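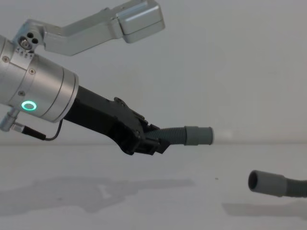 Hose afternoon at Zitden, October

Welcome to the page about our hose afternoon. I am Lilibeth Espiritu and I keep the pages for Zitden, our repair room on the second floor. Lucinda Haverford prepared the parts and taught the afternoon, and I wrote down what she said as well as I could. My English is learned late, so please write to me if some part has the wrong name.

The subject was hoses, and what they connect to. Many people bring us a machine from home that has nothing wrong inside. The hose has a split near the end, or the cuff is loose, or the piece that goes into the cuff is from another brand and lets the air pass. For the repair you need the right end piece, and for the right end piece you need to measure. Lucinda asked everybody to bring a ruler that shows millimeters. Inches are fine for the length of the hose but they make trouble at the cuff.

We started with the names. The long bending part is the hose. The smooth part at its end is the cuff, and some people say sleeve or collar. I heard all three words that afternoon and I use them all on this page.

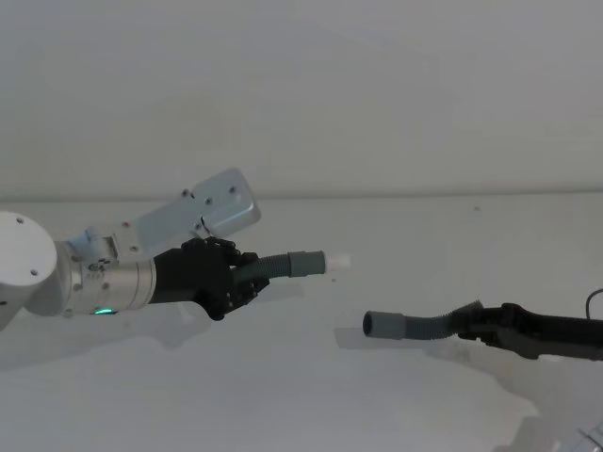
A ribbed hose is strong along its length and weak at the last two or three ribs, where it meets the cuff. This is the place where hands pull. If you lift the hose, take it close to the cuff and keep it level, so it will not fold there. Lucinda said she can often guess from the split how the owner was pulling it around the furniture.

When a split is near the end, you can cut the hose shorter. Cut in the valley between two ribs, with a sharp knife, and go around slowly. We had one piece of 75 cm which was a good length for practice, and after the afternoon it was 60 cm. Many cuffs have a thread inside and the hose screws in, usually against the clock, but not always. Try both directions before you use force. Please do not use glue the first time! If the fit is good the glue is not needed, and if the fit is bad the glue will only hide it for one week.

Our hose came from the Sellby box, which is the gray box under the window. It holds the parts that people gave us without the machine. The box marked Szabo has only parts that are measured already, and these you can take home for a repair. 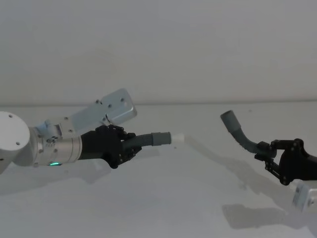

Joining two pieces is the second half of the work. Bring them together in one straight line and look from the side, not from the top. From the top everything looks straight. If a tube has a curve, hold it near the end that you want to join, and turn it until the curve goes the way you will need it later. It is much easier to turn it now than when it is pushed in tight.

Push, turn a little, push again. A small gap in the beginning is normal - the pieces are a little oval from lying in a box, and after some turns they become round again. Warm water helps for the stiff ones. Lucinda keeps a bowl for this, and a towel.

Some notes that people asked me to put on the page:

The inside of the cuff and the outside of the tube are two different measures. Write both on the label.

We now have more than 100 loose end pieces, and 56 of them have a label. If you have a free evening, the labels and the pen are in the top drawer of the Gikimholm cabinet. The drawer sticks, lift it first.

Pieces with cracks do not go back into any box. Give them to Lucinda or put them on the windowsill.

The next afternoon will be about plugs and cords. I will put the hour on the first page when I know it. Old cords are welcome, also the short ones.

Lilibeth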